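Home | Sorting | Storage | Questions | Contact

Small Things on the Table: Frequently Asked Questions

Last updated Sat 21 August

I collected on this page the questions which people send me most often about keeping a work table in order when the things on it are small: blocks, rods, cups, trays, little boxes with drawers. I am not a professional organizer. I have a hobby table and a second table for the Renside craft group, and I learned by losing many pieces.

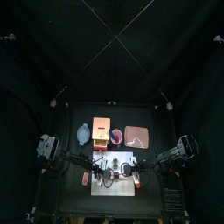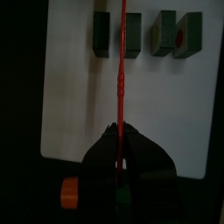

How do I start if the table is already full?

Take everything to one side and leave the middle free. Then bring back only what you will use today. Most people do the opposite, they push things a little to the left and a little to the right, and after an hour the free place is as small as a saucer. I keep my containers in one row at the back and I work in front of them. The row can be untidy, it does not matter so much, but the middle I defend.

Which containers should stand in the row?

I like to have different shapes. A bowl, a cup, a flat tray and a small box with a drawer do four different jobs, and my hand knows them without looking. When I had a row of identical jars from Okoro, I opened the wrong one all the time. They were very nice jars. I use them for buttons now.

What goes in the bowl and what goes in the tray?

In the bowl I put things which can lie on top of each other: blocks, rings, erasers. In the tray I put things which I want to see in one layer, or things which roll. A rod on a bare table will find the floor sooner or later. If your tray has rounded corners, small flat pieces are easier to slide out with one finger, so for these I prefer it to a tray with sharp corners.

Do you recommend a bowl with handles?

Yes, even very small ones. You can turn the bowl with one hand while the other hand is full.

And the cup?

The cup is for anything long with a handle, such as brushes and markers. Choose one that is heavy at the bottom. A light cup with one long brush leaning out will fall over when your sleeve touches it. If you have only a light cup, put a few coins or clean pebbles inside. Please do not fill it until nothing moves any more. You should be able to pull out one brush without the others coming with it.

Is a little box with a drawer worth the money?

For me it is. Mine was $19 at the market in Prendham. I keep in it the pieces that I need at the end of a job and not at the beginning. It is good if the drawer has another colour than the box, because then you see at once when it is not closed properly. Rub a little candle wax on the runners if the drawer is made of wood and sticks. In December, when the heating is on, mine moves very well, and in the humid weeks it does not.

Why do you put a board under the work?

A white board shows me small dark pieces immediately. On a dark table I could not find them, I was feeling for them with my fingers like in a cinema. The board also marks the border: what is on the board is in work, what is outside is stored. If your pieces are pale, take a dark board instead.

Should blocks be stacked or laid out?

If I am going to use them in order, I stack them, first one on top. If I have to choose between them, I lay them in a row with a little space between. High stacks are not practical. I stop at four, and with very small blocks sometimes before.

How can I keep long thin rods together?

A loose rubber band near one end is enough for a small bundle. Do not use tape — it leaves glue and then dust sits on the glue. Rods with beads or a bumpy part should lie all in the same direction, otherwise the bumps catch on each other and you pull out the whole bundle. I store mine flat in a Calari pencil case, the long model.

What about cables?

Bring them from the back or from the side and fix them at the edge of the table when this is possible. A cable that crosses the working place will sweep away your pieces at the worst moment. I have a lamp whose cable I moved three times before I was satisfied.

How long should tidying take?

With my hobby table, nearly 30 minutes the first time, and now only a few minutes in the evening. I do it in the same order always: board first, then blocks, then long things, then I close the drawer.

Can I send you a question?

Yes, please use the Contact page. I answer slowly, but I read everything.

Comments

Tamer Nasrallah: Thank you for the tip about the candle wax. My drawer has been stuck since we moved house, and it opens now. Do you renew the wax often?

Marg: I use a muffin tin for my beads and I will not give it up. The bit about the colour of the board was useful though, I bought a grey one and can't see anything on it.

Page author: Tamer, two times in a year is sufficient for mine. Marg, the muffin tin is a good idea, I will try it for the erasers.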